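Fusteck Mendley - bin sorting cell for small parts

Can it do your chores yet? Some of them

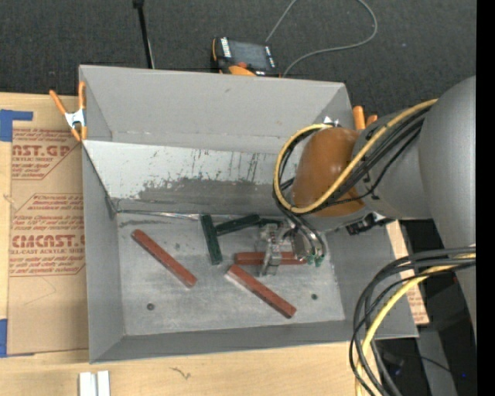 Mendley is a single-arm sorting cell for small workshops. It takes long thin parts out of a bin and puts them in trays, by color or by length. We build it in Pledirville and we sell it to shops which have one or two people at the bench and too much sorting to do.

Customers often ask us if a machine can now do the boring work of the shop floor. Our answer is that it depends very much on the chore. On this page we try to say clearly which chores Mendley can do, which it can do with some help, and which you should still keep for a person.

What it does well

Picking loose sticks, dowels and rods from a shallow bin. Parts may lie at any angle and they may be of mixed colors. Red and green sticks in the same bin are an easy case for the camera, and also for the buyer who wants to see a demonstration. Parts which lie apart from each other are picked at the first attempt most of the time.

Sorting by color into up to 8 trays.
Sorting by length, if the difference is at least 15 mm.
Long quiet runs. The cell does not get tired at the end of the shift, and it places the last part the same way as the first.

What it does with help

Parts that touch or cross. The arm will first push the pile a little and then look again. This costs time. If you fill the bin to the top, it will spend more time pushing than picking, so we advise to fill it with one thin layer.

Parts against the wall of the bin. The sloping walls help the sticks to slide back to the floor, but a stick can still come to rest in a corner, and the fingers need space on both sides. The controller marks such a part as "left" and continues with the others. Somebody has to move it by hand later.

Dark parts on a dark floor. Dark green and dark brown are fine under good light. Black on gray is difficult, and for this we recommend to order the lamp.

What it does not do

Folding cloths, coiling cable, sweeping the bench, emptying the vacuum. We are asked about all of these. A gripper with hard fingers can hold a cloth, but it does not know where the corners are. We have tried cable coiling for two seasons and the result is not something that we want to sell.

It also does not tidy a kitchen drawer. Ikhsan Hutapea, who leads our testing, took a unit home in March to try it with spoons and forks. The spoons went well when they lay single. When they were stacked one in another, the arm picked three together and put them all with the forks. He has a written report of this and we can send it to you.

Bin and mounting

The bin can be sheet metal or thick plastic. It should be shallow, with a flat floor. New paint is not needed, and scratches do not disturb the camera as long as they are not the same color as your parts. Fix the bin well to the table. A bin which moves by a few millimeters during work is the most common reason for missed picks, and it is also the most easy one to repair. Bolts are best for a permanent place. Spring clamps are good enough for a trial.

Leave slack in the cables at the wrist - the last joint turns more than people expect. Check them every 2000 cycles and change the finger pads at 3000.

Included
Arm with two-finger gripper
Camera and bracket
Controller with hand unit
One set of finger pads
Printed manual in English

Not included
Table, bin, trays, lamp

Options
Narrow fingers for thin rods
Lamp with diffuser
Nasution tray rack, which fits the standard table without drilling

Trial before purchase

You can send us a box of your own parts and we will run them in our workshop. Please send the real ones, also the bent and the dirty ones, not only the nice ones. You get back the parts and a page with the results: how many were picked, how many were left in the bin, and how many went to the wrong tray. If the numbers are poor we will say so. Last year we advised several shops to wait, and two of them have since come back with a different job for the arm.

Boxes for the next round of trials should reach us by 15th July. Write on the box what the parts are and how you sort them now.

Questions before you order

Please write to Liudmyla Ivanyshyn at the sales desk. She will ask for the size of your smallest and longest part, the color of your bin, and how many parts you sort in a shift. A simple sketch of the bench with the position of the power socket is also useful.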